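About Kusard

Posted in October by the Kusard workshop

Kusard is a shared workshop for people who want to build robots at home and keep running out of kitchen table. We have benches, printers, a drill press, a wall of drawers full of screws, and a standing invitation to come in and make something move. We are a small outfit and we like it that way, and we get ridiculously excited when a motor turns the right direction on the first try (it happens!).

We started in a single-car garage on Wilel Street with one printer and one soldering iron that everybody had to take turns with. The first thing we ever finished was a curtain opener. It was loud, it shed gears, and it opened the curtains at 7 every morning whether you wanted it to or not. We loved it. People from down the block came to look, some of them brought their own half-built projects, and after 2 winters of bumping elbows we moved into the old print shop behind the Grukunon building, where we still are. The floor has ink on it from before our time and plenty of epoxy from ours.

What we do here

Most of our members are building something for their own house. Plant waterers, cat feeders, a machine that sorts buttons, a little cart that follows you to the mailbox. You don't need to know how to code or read a circuit diagram when you walk in. Plenty of us couldn't. Somebody at the next bench will show you how to crimp a connector, and a month later you'll be showing the next person.

We also have one big project that belongs to the whole shop, and it's called Ninh. Ninh is our attempt at a home helper that can deal with dishes. It began as a joke about who was going to wash up after chili night and then it just kept going. The version on the bench now is the one we're proudest of, mostly for the hands. We've been through so many sets of fingers that there is a shoebox of old ones by the door, and you're welcome to take a pair home and improve on them.

Dishes are a wonderful problem. A bowl is round, slippery, a little different from every other bowl, and it breaks. If you squeeze too hard near the rim it pops right out, and if you don't squeeze hard enough it rolls. Everything we know about friction and leverage we learned from crockery. So a lot of our shop time goes into picking things up by hand with the gripper, over and over, trying different angles and paying attention to what the fingers do.
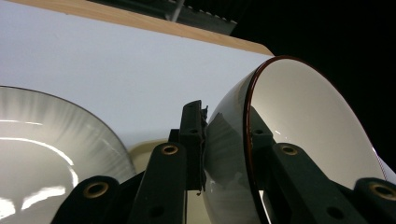
You get a feel for it after a while. New members usually go for the middle of the bowl and then find out that getting one piece inside the rim and another against the outer wall makes the whole business a lot calmer. Then they want to change the linkage, and then they want to change the length of the fingers, and by the end of the evening they've got a sketch on the back of a receipt and a part queued on the printer. That's pretty much how every good idea on Ninh has come about.

Shiny glazes are the other thing we've grown oddly fond of. Glare makes white dishes hard for a camera to read, so we keep a mixed stack and swap them around. If you have plain bowls and plates you don't want anymore, bring them by! Chips are fine. We'd love more odd shapes too, gravy boats especially.

How the shop works

Membership is month to month. You get a shelf, a drawer, and the run of the benches during open hours. There is a shared filament rack, and the rule is that if you finish a spool you write the color on the whiteboard so we can reorder. The laser cutter and the drill press need a short walk-through before you use them on your own. We do those whenever someone asks, so just ask.

We don't sell Ninh and we don't have plans to. The drawings, the parts list and the long notes on everything that went wrong are in the binder by the front bench, and you can copy any page of it. A few people have built their own hands from those notes in their own garages, and when they come back with changes we put the changes in the binder too. The section on springs is now longer than the section on motors.

In the warmer months we roll up the big door and run beginner builds out front. You put together a small two-finger gripper from a kit of printed parts, with a trigger you pull by hand and no electronics at all. It goes together in an afternoon. We've done 100 of those kits so far and have watched kids and grandparents fight over the last cookie with them, which is a better test of grip strength than anything in our binder.

What we're working on next

A wrist! Ninh's hand can hold on nicely, but turning a bowl upright once it's been picked up is a different job, and right now we have 2 designs going at opposite ends of the shop. One uses a belt and is very quiet. The other uses gears left over from the curtain opener and is not. Both camps are sure they're right and there is a lot of walking over to peek at the other bench.

After that we'd like to try mugs, on account of the handles.

Coming by

We're behind Grukunon, through the side gate and up the ramp. If the lights are on, come in. Bring the thing you're stuck on, even if it's in a grocery bag in pieces, and wear closed shoes. Coffee is on the shelf next to the vise, and the mugs up there are for drinking out of, so please leave them off the test bench until the wrist is done.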